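I have now opened enough small packages this month to have opinions, so, a thread about packaging.

Background: I ordered a few little things from a shop called Irnstead. Each one came by itself, in its own layers, as if they'd had a falling out in the warehouse.

The rule in our house is that everything gets unpacked at the white table. The rule used to be "unpack it wherever," and then we spent most of March finding bits of paper under the couch.

My method, refined over 9 deliveries:
Clear the table.
Take out the paper and set it aside to read.
Slide the box from the sleeve.
Don't read the paper.

Cardboard sleeves are a strange invention. It's a box, and they've given the box a coat. The coat fits so well that you have to negotiate with it.

Pull too gently and you get no movement whatsoever. Pull like you mean it and the contents leave at speed. I have lost 2 things under the radiator this way and I've only seen one of them since.
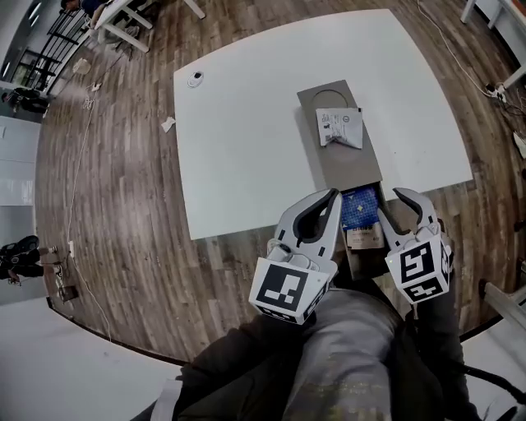

Gray sleeve, small blue-topped box, paperwork already crumpled. Scraps on the floor: also mine.

I do like the blue. Diamond-ish pattern, little star. Somebody had a nice afternoon designing that lid, and I respect it, and it's going in the recycling.

The paper, though. Why is it always folded by a person with a grudge? I open it once and it never lies flat again. It sits there on top of everything like a tired moth.

Irnstead sends a "how was your unboxing?" survey afterward. Mine was reference number 3529. I gave it a 2 for the paper and wrote a paragraph about sleeves that I was quite proud of. No reply yet.

A few of you are going to say keep the boxes, they're good for screws. I have kept the boxes. I own more boxes for screws than I own screws.

Current arrangement: boxes flattened, sleeves stacked, paper in the bag by the door. The floor gets done last, which in practice means tomorrow.

Next order is from Drista, and their page says "minimal packaging." I've cleared the whole table just in case.

31/05/2026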